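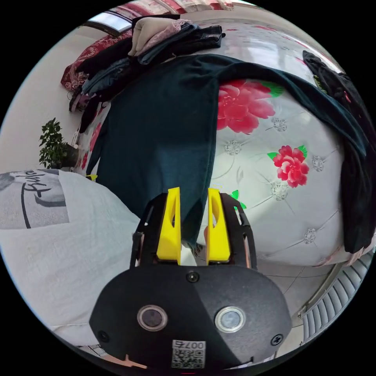 Slide 1: the hand-held gripper at work on a pile of laundry, yellow fingers open, dark teal fabric between them.

(Leave this one up while people find seats. Start when the door closes.)

Hi everybody, I'm Rekha Dhillon, and I'm going to tell you about the open day we went to at Skelholm in January, and what I came home with, mostly opinions and a sore wrist. Shalini Vashisht drove. Devendra Kashyap was supposed to be taking notes and took four lines, so if I get anything wrong it's his fault. (Wave at Devendra.)

So, folding. Everybody I talk to wants to know when the robot is going to fold the clothes, and that was the big demonstration of the day. I had figured we'd stand behind a rope and watch an arm do it. Nope! They hand you the gripper. You squeeze it, the two fingers close, you pick up your pants or whatever, and what you do gets recorded so an arm can learn from it later. You're the arm. I loved that.

Look at the bedspread for a second, because I want to talk about it. Peonies, and those little sparkly studs in the quilting. Urmila Bhardwaj, who ran the session, told us that people always ask why they don't practice on a plain gray table. Her answer was that people don't fold their clothes on a plain gray table. They fold them on the bed, on top of the flowers, with a stack already going and something black hanging over the side. I wrote that down, word for word-ish.

(Pause. Ask who here folds on the bed. Expect most hands.)

Now the part where I tried it. My first attempt at a pair of pants took so long that Shalini went and got coffee. The trouble is you lose your fingertips. With my own hand I can feel if I've got one layer of cloth or two, and with the gripper I had to look, every single time. I kept pinching both layers and dragging the whole thing toward me. Urmila said everybody does that for the first 8 tries or so and then they slow down and start coming in from the side. I got there on try 11, thank you very much.

Dark cloth is harder than light cloth, by the way. You can't see the folds in it. I asked if the cameras have the same problem and got a very long yes from Sarla Rana, who does the software side. Skip the details unless somebody asks. If they do: it's the shadows, and she has a program called Skimport that sorts the recordings before anybody trains on them. They throw out a lot. On the day we were there they had 599 recordings in the folding set and she figured she'd keep maybe half.

(Check time. If past twenty to, skip the next bit.)

Quick side story. The Skelholm building went up in 1910 and the elevator feels like it. We rode up with a laundry cart and a man from Killholm who had come all the way to ask whether the thing could do fitted sheets. It can't. He asked three different people and got the same answer, and then he ate lunch with us and was very nice about it.

What I'd like us to do: borrow a pair of grippers for the spring workshop. Sachdeva has some for loan and Shalini has already emailed them. We'd need a bed, or a big table with a bedspread on it, and a bag of clothes you don't mind strangers handling. Sign-up sheet is by the coffee. Put your name down even if you only want to watch.

(Questions. Devendra has the mic.)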